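Flullero shared workcell guidelines: progress report, second period
Prepared for the Pravier program office
From: Hauke Ruppert

Status in one line: the draft rules exist, the sites have signed them, and I am not convinced that signing them has changed much.

What was promised

The grant asked for a short set of working rules for two-arm tabletop cells, written so that a new operator could follow them in a first week. We were to try the rules at two sites, Darkis and Tekin, and report on whether people kept to them. The draft now runs to 60 rules. I argued for far fewer and lost. Both sites wanted their own habits written in, and several rules now say the same thing in different words. Rule 12 and rule 41 both cover clearing the table at the end of a shift, and they disagree on who signs.

What the logs say

Darkis and Tekin together logged 3,811 sessions in this period. Of those, 354 carry at least one noted departure from the rules. On paper that looks good, and the Tekin site lead has already put it in a slide deck. I would ask the program office not to repeat the figure yet. The departures are noted by the same operators who make them, at the end of the session, on a form with a box already ticked "none." When I sat in on a Saturday shift I watched the form get filled in before the arms had been parked.

What the rules do not settle

The hardest section is still the one on loose items. The draft says that only objects named in the task sheet may be on the table while the arms are powered. It's a clean sentence and I doubt it survives a working day. Task sheets get changed at noon and the tables don't.
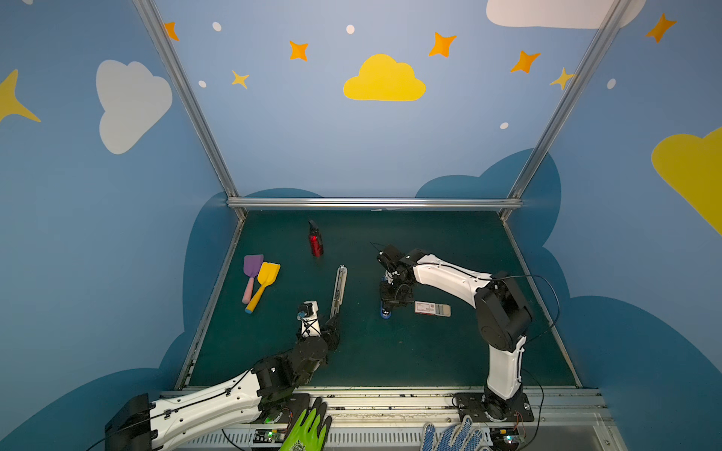 Gloves are a good example. The draft requires them for handling tools and forbids them near moving joints, and it never says where they go in between. Operators have asked for a hook or a tray. The reply from the drafting group was to add a sentence on "suitable storage." I have asked for that sentence to be replaced with a marked place outside the reach of both arms, given as a distance.

Reach itself is the other gap. Each arm has its own limit zone in the draft, and the zones were worked out one arm at a time. The middle of the table, where two grippers can be at work together, gets half a paragraph. Darkis slows both arms there. Tekin relies on the operator. Each site says its way is safe, and neither has shown me a test.

Money and time

Spending is on plan. The audit visits took longer than we budgeted, mostly spent waiting for records. I moved four days from the training line to cover them. Training material should wait until the rules are shorter anyway.

Next period

I plan to cut the draft by half, take the "none" tick off the form, and have each site's sessions checked by someone from the other site. Tekin has agreed in principle. Darkis wants to see the checklist first, and it will go to them in January.

I would also like a decision from your office on whether a site can be listed as following the guidelines on the strength of its own logs. My recommendation is no. Two outside companies have asked me for the list already, and I have told them there isn't one.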